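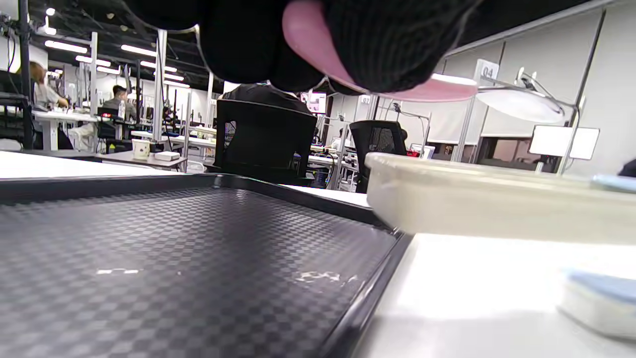
4.2 Where the cutlery goes first

I went into this part of the study fairly sure that lunch cutlery was a solved problem. You open the case, you eat, you put everything back, you close the case. Then I sat down with the notes from our April sessions at the Duvbridge office and found 1,126 separate placements written up, and a lot of them were onto the tray, not into the case at all!

The set itself is small: two pink-handled spoons, a pair of black chopsticks, and a long blue-and-white case with a lid that comes right off. We coded a placement every time a piece came to rest, whether or not it stayed there (the coding sheet is the one we used for the Uria desk study, with the drawer column taken out). 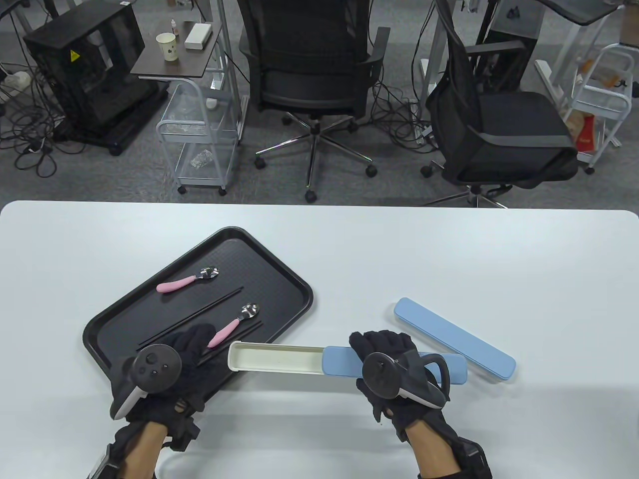

Page last modified: 2017-07-12

Figure 4. Both spoons and the chopsticks laid out on the tray, with the case open and its blue lid set down separately on the table.

What I like about Figure 4 is how far apart the lid and the spoons are. In our coding a lid on the table counts as "parked," and parked lids were a nuisance later on — people reached for the case first and then had to go looking for the other half. I'd have guessed the tray would collect everything. The tray got the cutlery and the table got the packaging, over and over, and I still don't have a great explanation for it.

The spoons and chopsticks also behave differently as things to put down. Chopsticks roll, or people worry that they will, so they tend to get laid down as a pair. Spoons get dropped wherever there's room. Of the placements we had to throw out as unclear, around 256 were single chopsticks, which took me most of a weekend to sort through.

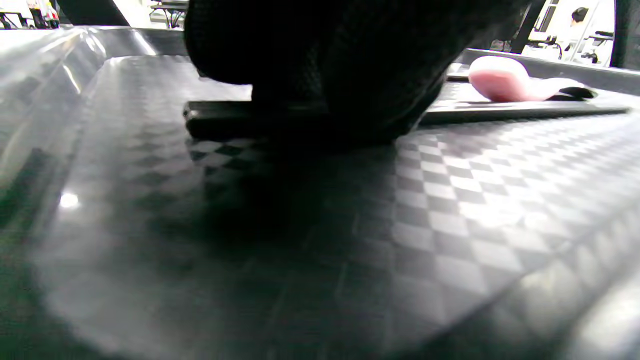 4.3 Low trays and raised rims

Reviewers of the Bautista pilot asked us whether the rim matters, and I think it does, a little. A raised edge gives you something to line a handle up with, and it also gets in the way if you like to slide a piece off sideways instead of lifting it. The dark checkered surface is a separate headache. Black chopsticks on a dark tray are just hard to pick out at a glance, while a pink handle is easy to spot.
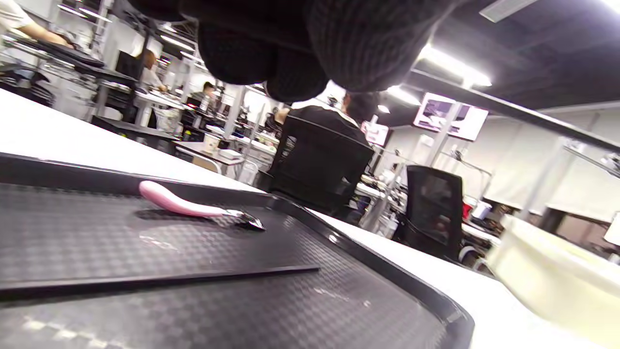
So for the Siltent follow-up I'd like to swap the tray for a plain pale one and leave the rest of the set alone. If the single-chopstick problem shrinks, then it was mostly a matter of contrast and I can stop blaming the rolling. We'd keep the parked-lid code as it is, though I want to split it into lids left face up and lids left face down.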